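### 4. Lo que metemos en la maleta (y lo que no)

Confieso que empecé este apartado por puro cotilleo: quería saber qué ropa se lleva la gente a la playa y cuánta vuelve a casa sin estrenar. Remedios Urquijo y yo pedimos a 14 viajeras que nos apuntaran sus prendas antes de salir en junio y otra vez a la vuelta. ¡Menudas listas!
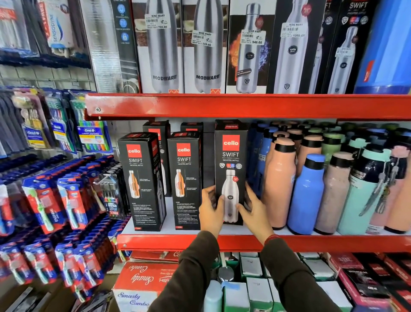

**Figura 1.** Cajas de botellas Cello Swift en una estantería roja.

Casi 6 prendas por maleta volvieron dobladas tal como salieron, y ahí me incluyo yo, con mi vestido largo de Livetti. Los pañuelos, en cambio, los usaron todas (de turbante, de pareo, hasta de cinturón). En Nieto ya habíamos visto algo parecido con los bolsos de rafia, aunque allí solo preguntamos a cuatro personas y no me atrevo a comparar. Los colores pastel los dejo para el apartado 5, que dan para mucho.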